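An Afternoon at Flumier, Where the Fruit Is a Toy

The open house at Flumier started at 2, which I took as a suggestion, so I missed the speech and most of the coffee. What was left of the coffee was being guarded by Siham Bitar, who runs the data side of the lab and who offered me a visitor badge with somebody else's name on it. I was Anas Sabbagh for the rest of the afternoon. If he reads this, his badge is in the bowl by the elevator.

I had come with my neighbor Adalberto Caldeira, whose nephew Tomás works there. Adalberto spent his career fixing packing machines and does not impress easily. On the way over he told me that a machine that needs to be shown something more than once is a bad machine. Tomás has clearly heard this before.

His job, when you get past the title, is to move toys. He steers an arm through a small task, the computer saves what the arm did and what the cameras saw, and that counts as one example. Then he puts things back in some other arrangement and does it again. The project is called Kuneo, for reasons I asked about and then stopped asking about. It had 592 examples in the bank when we came in.

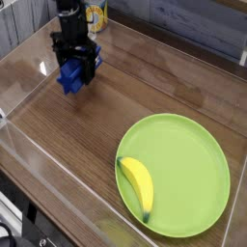
Adalberto wanted to know why you couldn't simply tell the thing where the plate was. Tomás said you could, and it would work beautifully until someone moved the plate. The older projects at the lab were done that way, with every position typed in by hand. Munshi, the last of them, now lives in a closet with the holiday lights.

So they vary everything they can stand to vary. Siham keeps a sheet with the starting layouts on it, and operators are supposed to follow the sheet, because people left to themselves put things down in the same handy spot every time. She can tell who recorded what without looking at the name. Elias Aoun, apparently, approaches every object as if it might bite. His examples are the longest in the set and she keeps them anyway, on the theory that a cautious robot has its uses. 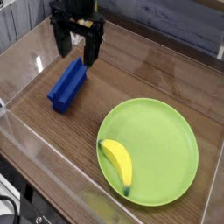 Failed tries get marked as failed and go in a separate pile. I liked this part more than I expected to. There is a short menu for what went wrong – dropped, missed, bumped something, operator sneezed – and the last one was added at Tomás's request.

Visitors were allowed a turn. I used up 11 minutes and produced nothing that Siham wished to save. Adalberto went after me, said nothing at all, and got a clean one on his second try. He asked whether it would be kept. It was, and the count on the monitor went up by one, and he looked at it for a good while before he gave back the controls.

The tour finished with a talk about Clurormont, the bigger project planned for next year, which had 51 slides and one working microphone. We left somewhere in the twenties. Parking is behind the building and costs more than the coffee. Go in April if they run it again, and eat first.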